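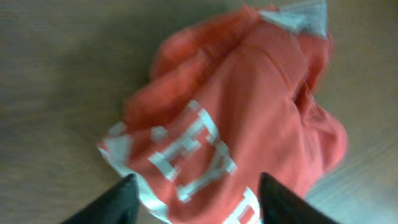 Siham Abou Jaoude wrote in to ask whether it makes any sense to swap all her holiday money in one go, or whether she should do it in bits as the rate moves. Great question, and it's the perfect excuse to go through the whole business of changing money from the start!

Step 1. Find the mid-market rate. It's the midpoint between what buyers are paying and what sellers are asking, and any decent currency site will show it for free. Write it down with the time next to it, as it moves all day long.

Step 2. Work out what you'd get at that rate. Say you have £1,000 to change and the mid-market rate would give you 1,487 of the other currency. Nobody on the high street will hand you that much, but now you have something to measure every offer against (and I promise this gets quite addictive).
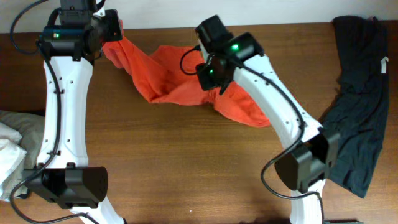 Red cloth on a brown wooden tabletop.

Step 3. Ask for the final amount. Some counters shout "no commission" and then tuck their cut into a poorer rate. So ask one thing only: "If I give you this much, how much do I get, all fees included?" I tried it at Bilito and then at Stillari with the same sum, and the gap between them was 70 in the foreign currency. That's a very nice dinner!

Step 4. Decide on one go or several. If there's a fixed fee each time, lots of small swaps will eat into your money fast. If there's no fixed fee, splitting it in two or three is a lovely calm way to do it, and you'll end up with something close to the average rate over those weeks. You may do better or worse than with a single swap.

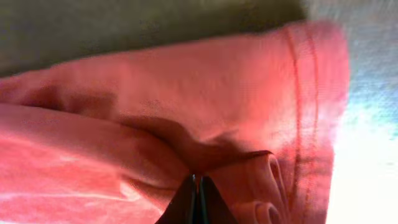
Do leave yourself enough time, though. If you're flying in January, start looking well before the Christmas rush and don't leave the last part for the airport, where rates are often poor.

Step 5. Pay in the local currency when you use a card abroad. The machine may offer to charge you in pounds. Say no, and let your own card provider do the sum. Check its overseas charges before you go, and look up cash machine fees separately, as they can be quite different.

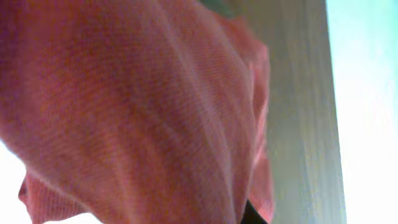
Keep your receipts too, even the scrappy ones. Back home you can put them beside your statement and see what each swap really cost you, then use the best one again next time.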